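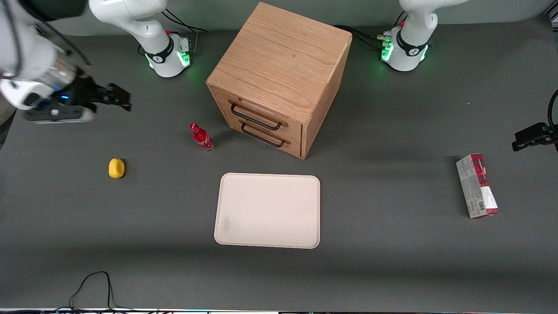
Home Issues Sections References Contact

March
By the Bench Evaluation Group, Sovirero

2. The kit and how we set it up

The Vekex is a two-arm tabletop kit sold by Jadberg to teaching labs and small research groups. The buyer gets the arms with their grippers, the mounting hardware, a controller box and a software license for one computer. The table is left to the buyer. We bought our kit at list price and had no help from the vendor beyond the normal support line.

Unpacking and assembly took 259 minutes for two people, most of it spent on bolting down the bases and routing cables. The printed guide covers the bases well. It says much less about the cables, and we had to redo one run after finding that it pulled tight when the arm reached across the table. Our final layout brings the cables out behind the bases. Buyers should plan for more table depth than the guide suggests.

2.1 Workspace and objects

Figure 2 shows the station with both arms powered on and the objects on the table. We wanted things that a buyer could find without ordering a special test set, and that would ask different things of a parallel gripper. The two-drawer wooden cabinet has bar handles and is used for the opening and closing tasks. The small red soda bottle is used for upright grasps, and the yellow lemon-like piece for low grasps close to the table. The cardboard box is a tall printed package, and the tray serves as the place target for all loose objects.

Arm names follow the robot's own left and right. In Figure 2 the right arm is therefore on the left side of the picture. The software uses the same convention, and we kept it in our logs after some confusion in the first trials. The vendor's quick-start sheet uses the operator's side instead – this should be fixed, as it led us to send one test command to the wrong arm.

Objects were put back by hand between trials. We did not use a jig or mark the table, so positions vary from trial to trial by a few inches. The cabinet was turned so that its drawers faced the open part of the table, and it was not fixed down. A firm pull on a stuck drawer could move the whole cabinet, and we counted a trial as failed if that happened.

2.2 Controls and status signals

Each base carries a light ring at its lower joint. During our tests green meant that the arm was ready to take commands. The ring is easy to read from the operator's chair, and we came to depend on it more than on the status panel in the software, which lags. Each base also has a small red button on its upper side. It is within easy reach from behind the table but a long stretch from the front. A group that works from the front should add a separate stop switch.

2.3 Trials

We ran 140 trials with the factory settings before changing anything. The operator chose a task from a fixed list, started the motion program and did not step in unless an arm was about to hit the table or the other arm. Drawer tasks were assigned to whichever arm had the clearer approach. The tray tasks were split evenly between the arms.

The bottle gave the most trouble in early runs. It is light, and a finger that touched it before the grip closed would tip it over. Slowing the last part of the approach helped, at the cost of a longer cycle. The box was easier to hold but harder to place, as the default release height was too high and the box tended to fall over once let go. We lowered the release height for the second block of trials and report the two blocks separately.

The Morris protocol for grasp scoring was used throughout, with one change – a grasp that slipped but still reached the tray was scored as partial. Section 3 gives the results by task and by arm.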